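On Friday, July 10, 2020, Rozália Krajčí wrote:
> Two hoopoes on the playing field at Idevham this morning, feeding by the far goalposts. Has anybody else seen them?

Dear Rozália and all,

What a lovely message to find with my tea! I went straight down after lunch (two buses, and I'd do it again) and had one of them in view for a good long while, crest up and probing away at the grass.

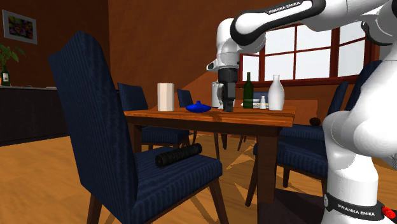 Where is the best place to watch from? The bench by the cricket nets - you get the whole field and the birds don't seem to mind you there.

Warmest wishes to everyone,
Irel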